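4.2. Sesión de demostración en jornada de puertas abiertas

La segunda parte de la evaluación se realizó el 17 de julio de 2025, durante la jornada de puertas abiertas del laboratorio Horell. A diferencia de los ensayos descritos en 4.1, las instrucciones no procedían de una lista fijada de antemano: las formulaban los visitantes, en voz alta y sin entrenamiento previo. Participaron 53 personas, repartidas en turnos de 21 minutos como máximo. Un operador (B. Tang) transcribía cada instrucción y la enviaba al planificador Trenow sin corregir la redacción.

El conjunto de piezas comprende dos bloques por cada uno de cuatro colores (azul, verde, amarillo y rojo), colocados sobre un tablero de madera clara. En la configuración inicial, las piezas se agrupan por color en la periferia y el centro queda despejado como zona de destino (figura 3). La referencia espacial externa se obtiene de un marcador fiducial situado fuera del tablero, sobre la mesa perforada.
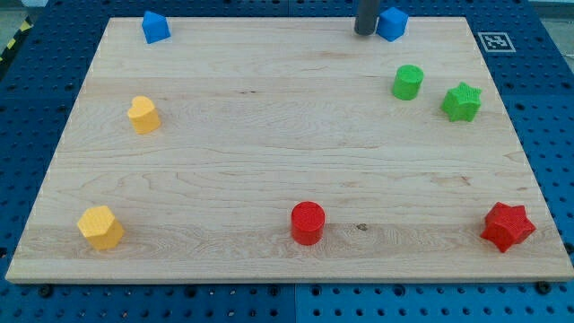 Figura 3. Configuración de piezas en la estación de demostración.

Se registraron 830 instrucciones. Las expresiones que combinaban color y forma («la estrella verde», «el cilindro rojo») se resolvieron sin consulta adicional. Las que mencionaban solo el color resultaron ambiguas por construcción, al existir dos candidatos, y activaron el módulo de aclaración. Un tercer grupo empleaba nombres no previstos en el vocabulario; el más frecuente fue «la casita», que designaba el bloque azul pentagonal y que el sistema asociaba en ocasiones al hexágono amarillo.

La velocidad del brazo se limitó al 50 % del valor nominal por la proximidad del público. En consecuencia, los tiempos de ciclo no son comparables con los de la tabla 2 y se excluyen del análisis. Las transcripciones fueron anotadas de forma independiente por R. Shirazi y K. Stępień; los desacuerdos se remitieron a W. Gisler.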